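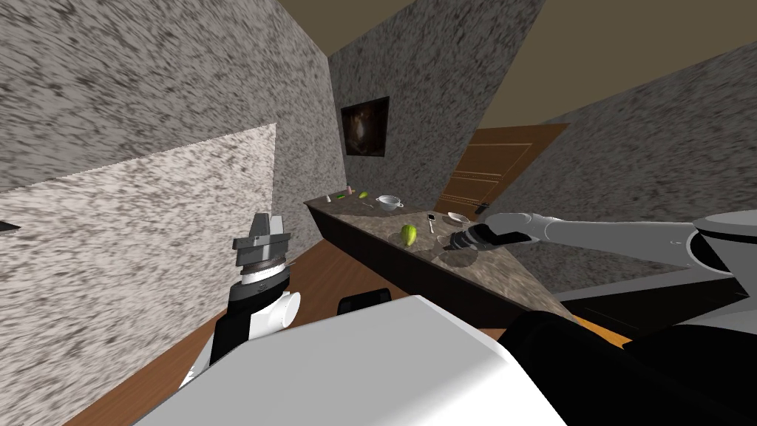 Test kitchen, build two. Right gripper down over the counter by the little white bowl, left arm parked up high.

Rerkthorpe Shared Workshop: the two-armed kitchen helper, in pictures
Posted by Olga Calado, 22 Mar 2021

Welcome to the gallery page for our kitchen helper! We started this thing in October with a pile of motors, a borrowed bench and a lot of opinions about gears, and it has taken over every evening I have (no complaints). The arms are still being put together on the bench, so all the driving happens in the simulated kitchen for now. Saodah Krishnan built the room and I wrote most of the arm code, with Irfan Kwok fixing it behind me.

More about the first picture, for those who asked at open evening:

The view is from up above the robot's own white body, looking down at a steep tilt. It makes the whole kitchen slant and I love it. You get both arms and the counter in one go, and when you're chasing a bad shoulder angle that is worth a lot.

The pear standing up near the middle of the counter is my favorite thing in the room. It's a rotten shape to grab, fat at the bottom and skinny on top, and the two-finger grippers have to come at it just so. The lime farther back is Irfan's pick, and he swears round things are harder. We'll find out!

Yes, the walls are speckled. Saodah put a busy gray texture on them and a granite-like top on the counter, and then she hung a picture on the back wall and gave us a wooden door with a handle. I would have stopped at a gray box. Hers is so much nicer to stare at for three hours.

The bowl and the cup are the next big job. The plan is for one hand to steady the bowl and the other to put things in it, which means the left arm finally gets some work. Its code is 105 lines shorter than the right one's and it shows.

A few notes for anyone building along:

Arm settings are in the Kimholm folder on the workshop drive. Please copy them before you change anything, and write your name in the log.

We're on test run 169. If you want to drive, come by on a Thursday evening and ask for Irfan or me, and bring a mouse with a wheel (the trackpad is miserable for moving the view).

Adwoa Agbeko is printing the next set of finger pads in the soft black filament. She could use help with sanding, and she has snacks.

Bench pictures of the real shoulder joint go up as soon as the second bearing gets here.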